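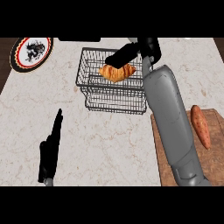 Simulated kitchen counter, seen from above. The right gripper holds the croissant over the wire basket.

Good practice for kitchen pick-and-place tasks: gallery
Hetstead working group on household robots
15 January 2023

On this page we show our rules for two-arm kitchen tasks next to the work they are made for. The rules were first written at Hetstead in May and then revised together with our partners in Gurklow. They apply to simulated counters, and a task must pass them there before it is allowed to go to the test kitchen at Fajardo. The full text has 44 rules. For the gallery we chose the ones that new members ask us about most often.

Notes to the picture

Holding food (rule 12). Soft or flaky food is held with the lowest grip force that keeps it from slipping. A croissant is a good test item for this rule. In simulation its crust does not break unless we model it, so the force must be read from the log and not judged by eye.

Position before release (rule 15). The item must be above the opening of the container before the fingers open. Please do not drop from the height of travel. First lower, then open, then wait until the item is at rest, and only after this move the arm back.

Containers with thin walls. A wire mesh basket is difficult for many collision models. If the mesh is replaced by a closed box to save computing time, write it in the task sheet. We lost several weeks on a comparison where one side had used the box and the other side the real mesh.

The second arm. An arm which has no job in the current step stays low and at its own side of the counter. It may not cross the path of the working arm. In the picture the left gripper is at the lower left, and the marble between the two arms is clear.

Other objects on the counter. The decorative plate with the dragon and the sweet potato on the cutting board are counted as "not to be touched" when the task names only the croissant and the basket. Contact with one of them is recorded as a fault, also when nothing moves.

How we count

A run is accepted only if all rules for the task are kept. A croissant in the basket with one fault on the way is a failed run. For the last revision we checked 969 runs in this manner, with the log viewer from the Tranidow project. Two persons read each failed run separately and compared their notes afterwards.

Use of the page

You may print the notes for training inside your own group. If you translate them, please keep the rule numbers the same as in the English text. Corrections to the wording can be sent to the Hetstead office and are added at the next revision.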